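Wendach Issues Revised Service Procedure for Flotska Hand-Held Gripper

BRURTHORPE, 23 Aug 2025 - Wendach has released a revised setup and service procedure for the Flotska hand-held gripper. The procedure covers finger seating, camera checks, cable inspection and the order in which a unit is returned to use after repair. It replaces the earlier bench guide and applies to all Flotska units now in the field.

The Flotska is a hand-operated data collection tool. The operator closes the fingers on an object by hand while a wide-angle camera on the tool records the motion. Recordings are used to train robot arms fitted with a matching finger set. A finger that sits off center, or a lens that has shifted in its seat, affects every recording made until the fault is found.

The revision follows a review of 470 service records from the Brurthorpe workshop. Of those, 61 concerned finger assemblies that had been refitted without a check of the travel stop. The earlier guide placed that check at the end of the procedure, after the housing had been closed, and a number of sites skipped it. The new procedure places it before the housing screws go in.

"The parts were fine in most of those cases," said Jianguo Jia, service engineering lead at Wendach. "The finger had been put back and the stop had been left where it was. You cannot see that from outside the housing. You have to run the finger through its full travel and look at both ends."

The service sequence now has four stages. In the first, the unit is switched off, the battery is removed and the finger channel is cleared with a dry brush. Compressed air is not to be used, as it pushes dust toward the linkage. In the second, the finger assembly is seated and the travel stop is set with the supplied gauge. In the third, the housing is closed and the screws are tightened in a cross pattern. In the fourth, the operator makes a test recording at the station where the unit will be used. 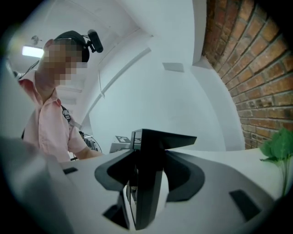
View from the camera on a hand-held gripper, with the black finger assembly at center. The person at left wears a head-mounted camera.

The test recording is reviewed at full size before the unit is released. The reviewer confirms that the finger assembly is in sharp focus, that it stands upright in the picture, and that the housing edge is level on both sides of it. Dark corners are normal with this lens and are not grounds for rejection. A dark area on one side only indicates that the lens ring is not fully seated, and the unit goes back to stage three.

Sites that pair the gripper with a head-mounted camera should check the two together. The headband is adjusted first, then the cable is routed behind the shoulder with enough slack for the wearer to look down and turn to either side. Both recordings are started before the marker card is shown, so that the two files can be lined up afterward. Marker cards must lie flat. Bent or laminated cards that reflect ceiling lights should be replaced.

Service intervals have also changed. Finger pads and the travel stop are now inspected every 21 days of use. Lens seating is checked at the same visit, and again any time a unit has been dropped or shipped.

"We used to get the whole tool back for a loose lens ring," said Xiuying Fan, who manages field support. "With the gauge and the new sheet, a site can do that work at its own bench. If the stop will not hold its setting, stop there and send it in."

Log entries for each service are kept in Mao, the Wendach maintenance record system. The entry form has been changed to match the new order of work, and a unit cannot be marked as released until a test recording is attached.

The procedure and a printable check sheet are available to registered sites through Mao. Replacement gauges can be ordered from the Brurthorpe workshop. The earlier bench guide will be withdrawn in October.

Contact: Wendach Field Support, Brurthorpe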